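Aug 21, 2020
By the Ellska documentation desk

Section 4: Setting up the Illon bench and cutting guide

Read this section through before you unpack the second carton. You will need the bench frame, the top, the self-healing mat, the straightedge guide and the small parts bag. Allow an hour for a first assembly. The bench can be put together by one person, but lifting the top onto the frame takes two.

CAUTION: The assembled bench weighs 46 kg. Do not drag it by the top. Lift from the cross rails only.

4.1 Positioning the bench

1. Choose a level floor with clear access on at least two sides. Carpet is acceptable if it is low pile. On thick carpet, put a sheet of plywood under the feet.
2. Keep the bench out of direct sun. The mat will curl at the corners if it is left near a north-facing window over summer, and a curled mat is hard to flatten again.
3. Wind all four feet fully in, then stand the frame upright.
4. Set a spirit level across the long rails, then across the short ones. Wind out whichever foot is low until both readings agree.
5. Tighten the lock nuts on the feet with the 13 mm spanner.

Note: Recheck the level after a week. Timber floors often settle a little under the load.

4.2 Fitting the top and mat

1. With a helper, lower the top onto the frame so the pre-drilled holes line up with the brackets.
2. Start all eight bolts by hand before tightening any of them. If one won't start, loosen its neighbours and shift the top slightly.
3. Tighten the bolts in a cross pattern.
4. Wipe the top with a damp cloth and let it dry completely. Grit trapped under the mat will show through as a bump and will spoil a cut.
5. Unroll the mat and leave it flat overnight before use.

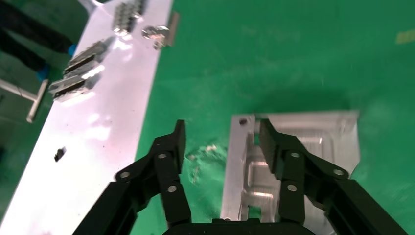
4.3 Setting the guide

The guide is held by a clamp at each end. It can be set square to the bench or at any angle up to 49 degrees. Benches supplied with the Hájek clamp kit use a lever in place of the thumbscrew, but the procedure is the same.

1. Loosen both clamps a full turn.
2. Slide the guide to the line you want, working from the far end first.
3. Tighten the far clamp, check the line again, then tighten the near clamp.
4. Press sideways on the middle of the guide. If it moves, the near clamp needs another quarter turn.

CAUTION: Always cut away from the hand holding the work. Retract the blade before you reposition the guide, even for a small adjustment.

Note: Don't use the guide as a ruler. It has a straight edge but is not a measuring tool.

4.4 Care

Wash the mat with lukewarm water and a drop of dishwashing liquid. Methylated spirits will remove most marker ink, but use it sparingly. Don't use acetone or oven cleaner. Light scuffing is normal and doesn't affect cutting. Turn the mat end for end every few months so that one area doesn't take all the wear.

Replacement mats are part no. 387. Clamp springs are sold in pairs through Lonmont dealers. Quote the bench serial number when ordering, as benches numbered below 3,334 take the older, shorter spring. The serial plate is riveted to the inside of the rear rail.

Go to Section 5 for fitting the drawer unit.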